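How to Set House Rules for Handheld Gripper Demos

By Narendra Shukla
Jan 26, 2022

If you record people doing small table tasks so that a robot can learn from them, you already know the fun part. You pick up a pair of grippers, you move some blocks, and a little later there's a policy that kind of does it too. I still get a kick out of that every single time!

What I want to walk through today is the other part, the house rules. I love this stuff too, and I wish more groups wrote theirs down. We started our rule sheet in November after going back through a batch of 217 demos and keeping only 147 of them. Most of the ones we threw out were perfectly good hand work. They failed on dull things like a cable snagging, a stand that had moved between takes, or a station label that didn't match the log.

Step 1: Give every station a name you can read from above

Pick a number for each station and put it on the floor or the table where the head camera will catch it. Dark tape on a light floor works great. Make it big. The number in the video and the number in the log have to agree, and if they don't, the demo waits until someone sorts it out. Our log tool is called Clamau and it lets you type anything you like in that box, so this rule is on us.

Step 2: Fix what can be fixed

Decide which things in the workspace never move during a session. Tables, rails, shelves and camera stands go on that list. Mark the table corners with a short strip of tape and check them at the start of each block of takes. The objects you're working with go on a second list, and for those you write down how much they're allowed to move. Be specific. "Near the middle" is fine if everyone knows you mean it loosely, and a problem if half the crew thinks it means dead center.

Step 3: Route the cables before you pick anything up

Let the cable come off the back of the gripper, over or past the hand, and down toward your body. Leave enough slack to reach the far edge of the table. Then do one full slow stretch with each arm — all the way out and all the way back — before you hit record. If you feel a tug, fix it now.

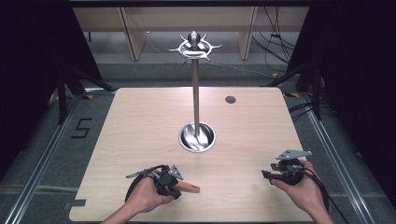 Keep your cables out of the space between the two grippers. That space is where the task happens, and a loop drifting through it can hide the contact you most want to record.

Step 4: Agree on a start pose and an end pose

Ours is simple. Both grippers over the near half of the table, jaws open and pointing inward, held still for 2 seconds. Same thing at the end. It feels silly for the first few takes and then you stop noticing it. The payoff comes when you trim the files, and it's huge.

Step 5: Say what an idle hand does

This is my favorite rule, and the one people argue with. When one gripper has the object and the other has no job yet, the free one stays in view with its jaws a little open, and it doesn't wander. No tapping, no hovering over the next piece. A learner can't tell your fidgeting from your intent.

Step 6: Don't rescue a bad take

Dropped the block? Stop, mark it as a drop, reset and go again. If you want recovery demos (and you should, they're wonderful), plan them as their own task with their own label.

Step 7: Take breaks on a schedule

Holding two grippers up is real work. We change operators after 5 blocks of takes, even if the person swears they feel fine. Wrists first, data second.

Print the sheet, tape it up at eye level, and put the date of the last change at the top. When you change a rule, start a new batch folder so old and new takes never mix. If your group does the idle hand rule differently, write to me, I'd love to compare sheets.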